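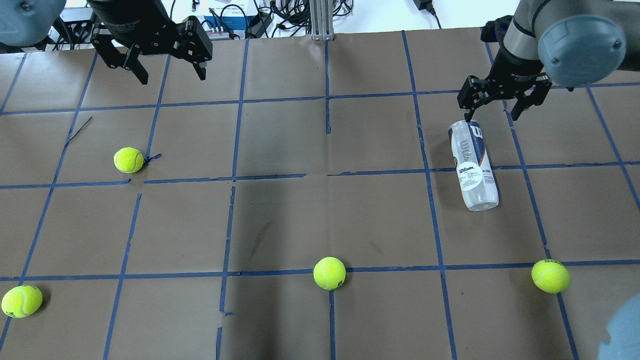 Tennis balls, a Wilson can and two grippers. Tidying up, the hard way.

29 March 2021

My dishwasher is a Dellier, and it is the only robot I have ever fully trusted. It has one job and a door. Everything else in the house gets picked up by me, usually with my foot first.

So I keep an eye on the people who say they are going to fix this. Every September some company (Callex, the last time I looked) promises a machine that will clear the living room floor while you're at work. I put my name on the Terau waiting list years ago. I was number 102. I have had 7 emails since, and one of them was a survey.

What the research side is up to looks a lot more modest, and I find I like it better. Brown paper on a table, blue tape in squares, a few balls, an arm. Pick up the thing. Put down the thing. A toddler would be bored in 12 seconds, and then would eat the tape.

But try writing down how you pick up a small box. Where do you grab it? How hard? What do you do if it's lying a little crooked? I tried this at the kitchen table with a packet of tea and gave up halfway down the page, and I've been picking up tea my whole life.

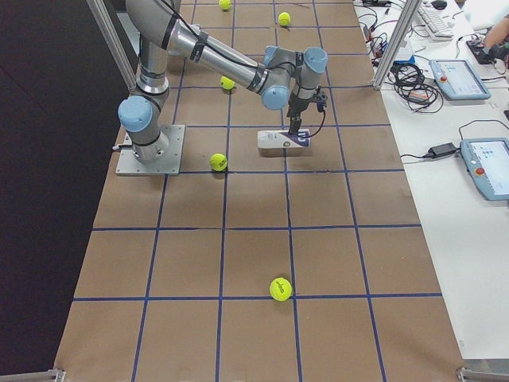
Tsz-kin Fung wrote in to say I'm too easy on them: a floor has socks on it, and socks don't hold still or keep a shape, so call me when one of these can pair a load of laundry.

Fair. I can't reliably pair a load of laundry either, but I take the point. A ball is the same from every side. A fitted sheet is a different sheet each time you look at it. My guess is that shop floors get their help long before I do, what with the same part turning up in the same tray 1000 times a shift. My hallway has never once offered those conditions.

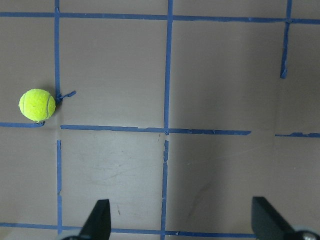

Ball, tape, two black fingers. The view from the wrist.

I'd still take one that only did tennis balls. We have a dog. He is called Wu and he does not return things.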